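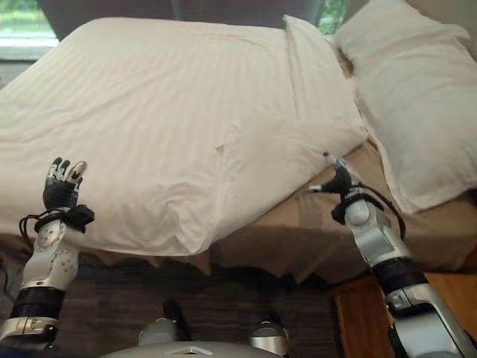

Bed work, room two. Both hands at the side of the bed, near corner of the duvet folded back.

October 23, 2025

Spent most of the day on the rules for bed work, and I am writing this at the kitchen table with my shoes still on. The Horbridge room was free from eight until four, so I got a full shift in.

The main job was section 5 of the working rules, the one on soft goods. Stekisis wants one set of rules for all the sites by the end of the year. The draft I got in May was written for shelves and boxes, and it shows. It says "the object" on every page. A duvet is one object when you lift a corner and behaves like five when you pull on it. I have been changing the wording a paragraph at a time.

Rule 5.1 is the start position. Arms up, hands open, fingers clear of the fabric, hold still for 12 seconds before the first contact. The old draft said "a suitable pause," and every operator had a different idea of what was suitable. I wrote the number in. I expect someone at Grindance will ask for a shorter one, and they can ask.

Rule 5.2 is cables. I went back and forth on this. The loops at the wrists need enough slack for the wrist to turn, but a loop that hangs low can catch on a sheet, a drawer pull or the corner of a nightstand. What I have now: check the loops by eye with the arms raised, then again with the arms at the height of the mattress. If a loop touches bedding at either height, stop and tie it again. Taping over a strap does not count as tying it. I had to put that in writing because I have done it myself.

Rule 5.3 is furniture. In this room the nightstand is close to the right arm, and I think most bedrooms are going to be like that. The draft asked for all furniture to be moved out before work. That is fine in a test room and useless in a house. I changed it so that furniture can stay, but everything on top of it comes off, and the operator has to move the arm slowly past it once in each direction before the session counts. I also took out the sentence about "ideal room conditions." I don't know what those are.

Rule 5.4 is about people, and it is the only one I would fight for. No person or pet on the bed or within reach of either arm. Before the arms move, somebody lifts the covers by hand and looks underneath. No exceptions for a room you checked ten minutes ago. White bedding that is a bit puffy can hide a lot. A cat could be flat under there and you would take it for a wrinkle. The draft left this to "operator judgment." I struck that and wrote the check out as a step with its own line on the sheet.

Rule 5.5, grip limits, I left alone. The Sánchez manual has a table for fabrics and I don't know enough to argue with it. It has nothing on bed skirts or anything pleated, so I added a note: treat as light fabric until we have something better. I will have to go back to that.

Lunch was a cheese sandwich in the car. It rained a little and I listened to the second half of a radio program about salmon.

In the afternoon I read through the session log to see how well the present rules are being followed. There are 662 entries since the log was opened. The pre-check sheet is filled in completely for 535 of them. For most of the others it is the same box that is blank, the one for the stop button. I doubt people are skipping the test. The box is at the top of the second page and the sheet prints on one side only. I moved it to page one, right under the date. That took two minutes and I should have done it in the summer.

The whole document is now 73 pages. I would like to lose a third of that. There are three separate definitions of "session," and one of them disagrees with the other two about whether the setup is included. I marked all three and kept the shortest.

Two things I did not settle. One is what counts as finished. A bed can be made well enough for me and not for my mother. I don't want a rule that gives a measurement for wrinkles, but "neat" will be read differently at every site. For now it says the duvet lies over the whole mattress and the pillows are at the head end, and that's all. The other is who signs when the operator and the person watching disagree about a stop. I think a stop is a stop, whoever called it, and the talk comes after. I wrote it that way in pencil.

Left at ten past four. Forgot my thermos on the windowsill in the hall. Tomorrow is section 6, drawers and doors, and I need to bring the good tape measure and the printed copy, not the one with coffee on it.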